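Building Interiors I
Course handout, Unit 6: Ceilings, Windows and Doorways
Instructor: Natalia Villaseñor
Studio assistant: Kourosh Shirazi
Revised 20 Feb 2018

Reading before class: the chapter on ceilings in the Maldonado reader. Skim the tables. Read the part on exposed structure closely.

1. Where we left off

Unit 5 covered floors and walls. You should now be able to draw a plan of a room with its openings in the right place and the wall thicknesses shown. Several of the plans handed in had door swings missing. Please go back and add them, even if your plan has already been graded. You will need the swings for the exercise at the end of this unit.

The plan says nothing about height. In this unit we look up first, and then at the openings in the walls, and we put both on one drawing called the reflected ceiling plan.

2. The reflected ceiling plan

Imagine the floor is a mirror and you are looking down into it. What you see in the mirror is the ceiling, and you draw it the same way around as the floor plan. A light over the northeast corner of the room sits in the northeast corner of the sheet. Students who lie on their backs and sketch what they see end up with everything flipped left to right. Stand up, hold the floor plan in front of you, and mark each item over the spot it hangs above.

What goes on the sheet:

Beams, with direction and spacing.
Light fixtures, drawn to their real outline.
Smoke detectors, sensors, sprinkler heads and speakers, each with its own symbol.
Vents and grilles.
Conduit, where it is exposed. A single dashed line is enough.
Ceiling height, written in a small box. If the height changes, use one box for each level.

What stays off: furniture, rugs, people's belongings, anything standing on the floor. Columns stay on, cut as they are on the floor plan.

3. Open ceilings

In a closed ceiling the tiles or the drywall hide the structure, and all you draw is what shows on the surface. In an open ceiling the structure is the surface. Beams, conduit and fixtures share one space, and they often sit at different heights.

Painting the whole thing a single color is common. White sends more light back into the room and makes the conduit less noticeable. Black or dark gray makes the ceiling seem to go away, which suits a theater or a store better than a workroom. A one-color ceiling is also harder to survey. A white pipe against a white beam is easy to miss from the floor, and low light from the side helps a great deal. Carry a flashlight.

Note which way the beams run before you measure anything. Pick one wall as your starting line and measure from it every time. If you measure the first beam from the door wall and the next one from the first beam, small errors add up by the time you reach the far side.

4. Windows, blinds and borrowed light

Blinds belong in the survey. Record the type (horizontal, vertical, roller), whether they sit inside the window opening or in front of it, and the position they were in when you came. Horizontal blinds can be fully lowered and still let in a lot of light, depending on the angle of the slats. Write down the angle in words: open, half, closed.

A doorway can bring in light too. When the hallway is brighter than the room, the open door works as a weak light source, and the floor just inside it will be brighter than the floor a few steps away. The word for this is borrowed light, and it also covers glass in interior walls and transoms over doors. Mark on the plan where it enters.
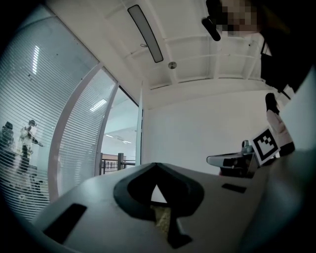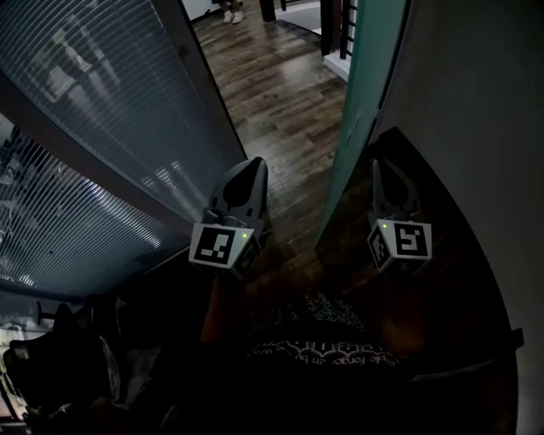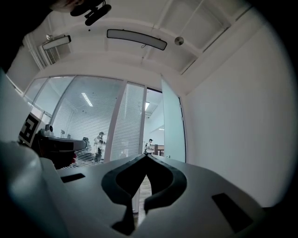

White ceiling with exposed beams in the first and third; blinds and the door to the hallway in the second.

5. Fixtures

Draw a rectangular fixture as a rectangle, to scale, with a note giving the type of lens or diffuser. A diffuser is the cover that spreads the light out. It can be flat, or it can bow downward, and a bowed one should be shown in the section drawing as well, to its lowest point. Anything hanging from a fixture, such as a pull cord or a loose cable, is written in the notes column and left off the drawing.

Round items cause the most trouble. A smoke detector, an occupancy sensor and a small speaker can look nearly the same from the floor. Do not guess. If you cannot tell, draw a circle, put a question mark in it, and write "detector or sensor" in the notes. Somebody with a ladder can settle it later. A wrong symbol is worse than a question mark, because the next reader will trust it.

Switches go on the reflected ceiling plan even though they are on the wall. Connect each switch to the fixtures it controls with a curved dashed line. Turn the lights on and off to find out which is which, and ask before you do it if others are working in the room.

6. A worked case: the Altodgate workroom

The room we will use in class is the one from the Altodgate job. The floor area is 668 square feet and the long side is 28 feet. The first survey was made in December by two students from last year's group, and it had the following problems:

The beams were drawn parallel to the long wall. They run the other way.
The height box gave one number. It was the height to the underside of the beams, and there was no second box for the deck above.
No conduit was shown.
The blinds were listed as "yes."

The second survey took some 3 hours, most of it spent on heights. Kourosh Shirazi will hand out both sheets at the start of class. Go over them with a red pencil before the discussion. There are smaller mistakes in the second sheet as well, and it is worth looking for them.

7. Measuring heights

A laser measure is best. Set it on the floor, point it straight up, and take the reading twice. Do not hold it in your hand at waist level and add the difference. With an open ceiling, check what the dot is landing on before you write anything down. A dot that looks as if it is on the deck is often on a pipe.

If the laser measures are all signed out, use the folding rule from the Nerkico kit. The kits are on the shelf by the plotter. Put the rule back with the hinges dry — two of them have rusted.

8. Exercise

Choose a room with an exposed ceiling and at least one window. A room on campus is fine; ask whoever runs it first. Hand in:

A floor plan at quarter-inch scale, door swings included.
A reflected ceiling plan on a separate sheet, same scale, same orientation.
One section through the window wall, showing the blinds in the position you found them.
Half a page of notes on where the light comes from at the time of your visit, with the time written at the top.

Work in pairs if you like, but each person draws their own sheets. Shared measurements are fine, and both names go on the field notes. Trace nothing from the building office drawings. They are often out of date, and the ceiling is usually the part that has changed.

Sheets go in the flat drawer in the Corell building, second from the top, before Unit 7 begins. Late sheets go to Natalia Villaseñor directly.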